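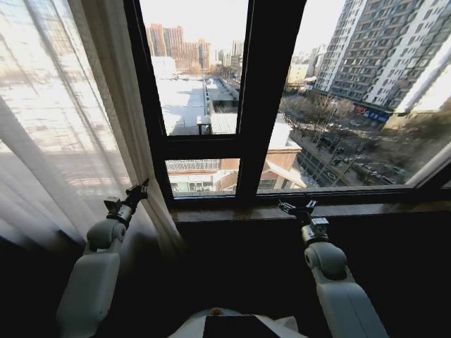
FOR IMMEDIATE RELEASE
February 21, 2023

Hordale opens its spring curtain swap, and you're invited

I've been selling fabric out of the same corner shop in Ristis long enough to know that March is when people finally look up at their windows and sigh. So this year we at Hordale are doing something fun with that sigh! Starting in March, bring in your old curtains (clean, please) and we'll take 9 dollars off every new panel you order, sheer or heavy.

I'm most excited about the Aliyu sheers, our new line and the first one we've had woven just for us. I hung a test pair in my own kitchen and kept wandering in there with my coffee to look at them. They come in three lengths and two shades of white, and yes, I argued for weeks over that second shade.

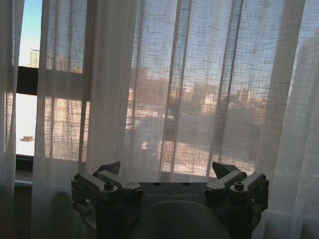 Sheer white curtain over a large window.

We're making 200 Aliyu panels for the first run. Once those are spoken for, the next batch comes in early summer, so put your name down soon if you have a big room to cover.

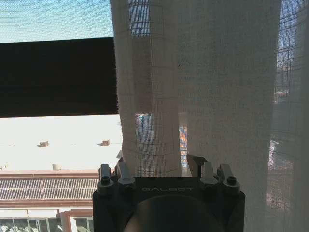
Now, the old curtains. Everything you bring us goes to Fudis, the sewing workshop across the street, where it gets cut down into tote bags, cushion covers and drawstring sacks. Velvet is welcome, lace is welcome, and so are those orange things from your aunt's den. Please take the hooks out first, my fingers will thank you.
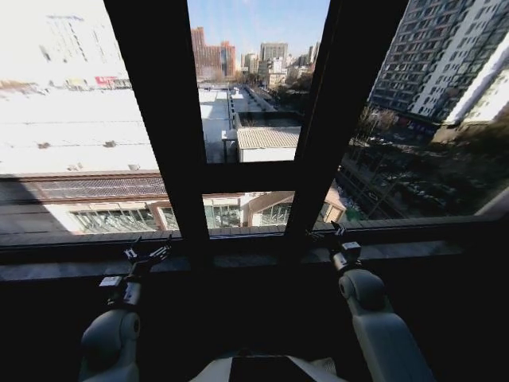

A large window with dark posts and a dark sill.

If you're not sure what size you need, measure the width of the whole window, posts and all, then double it for a nice full gather. Or just bring me the numbers on a scrap of paper and we'll work it out at the counter.

The swap runs through the end of March at the Hordale shop in Ristis. Press folks are welcome to stop by for fabric samples, just ask at the counter.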